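Tritero

Tritero é um software de planeamento de movimento para braços robóticos, desenvolvido em Weddale pela empresa Tuvgate. A primeira versão pública saiu em 27 de dezembro de 2018. O programa calcula trajetórias sem colisão e envia-as ao controlador a cada 20 milissegundos.

Antes da execução num braço real, cada tarefa é ensaiada no simulador Vik, que faz parte do mesmo pacote. A tarefa de referência é a recolha de blocos pequenos espalhados numa mesa, com uma garra de dois dedos que se aproxima na vertical. Um ensaio completo tem 1000 tentativas e dura aproximadamente 40 minutos. 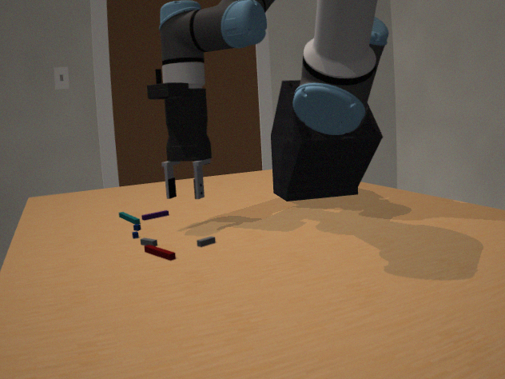
Na lista de discussão do projeto, Vik foi criticado por causa do modelo de atrito: segundo um utilizador, os parâmetros afinados na simulação tiveram de ser corrigidos quase todos no braço real. A versão de novembro passou a variar o atrito entre as tentativas.

O planeador está escrito em C++ e a interface de configuração em Python.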